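4.2 The board and the blocks

I promised in the introduction that I would get to the board eventually, so let me do it now.

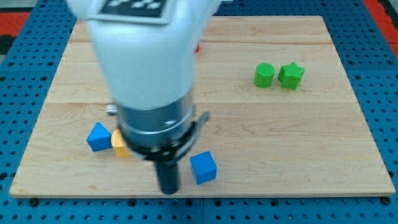 Figure 6. The wooden board on the blue pegboard table, with colored pieces set out on it.

I've been studying how people put small objects down for long enough that my family no longer asks about it, and for most of that time I barely thought about the surface underneath. My first study used a folding table with a gray top. The second used whatever desk was free. It was only when Evie Hebden and I sat down one January to compare our notes from the Hulme sessions that we noticed how often people mentioned the table. They'd say they put the piece "on the line" or "by the knot," and we had written these remarks down faithfully and then ignored every one of them!

So for the present study I wanted a surface with some character, and I wanted to keep it the same all the way through. The board in Figure 6 is pale wood, planked, with a soft wavy grain and faint seams running across it. I love those seams. They're easy to miss if you glance at the board, but once a person has spent a few minutes arranging things on it they start treating them like lines on a page (one participant called the strip between two seams "the shelf," and kept calling it that until we were done). The front edge matters too. It stands slightly above the pegboard, a thin lip of lighter wood, and people were oddly careful about it. I'll come back to the lip in Section 5, where it causes me some trouble.

The pieces are plain shapes in plain colors. Among those in the figure are a blue cube, a yellow block and a short, stout green cylinder that sits next to another green piece toward the back on the right. I had long arguments with myself about repeating a color. If every piece has its own, people just say the color and you learn very little about how they think of place. With a pair of greens they have to come up with something else, and what they come up with is nearly always a position: the green one on the left, the green one nearer me, the green one by the seam. Those are exactly the phrases I was after.

We ran 18 people through the task at Conovden, nine in the morning and nine after lunch. Each of them arranged the pieces however they liked, told us where everything was, and then did it again from memory after a cup of tea. I'd planned to have everyone fill in the Werketti placement form as well, but the form assumes a blank surface with a grid drawn over it, and our board isn't blank. I dropped it after the pilot and I don't regret it. What I kept was the talk. It came to a little over 1000 separate remarks about where a piece was or ought to go, and I coded all of them by hand, with Evie recoding a portion so that I couldn't fool myself.

The first thing to say about those remarks is that the wood got into them far more than I'd guessed. People used the seams, they used the edges, and a few used the grain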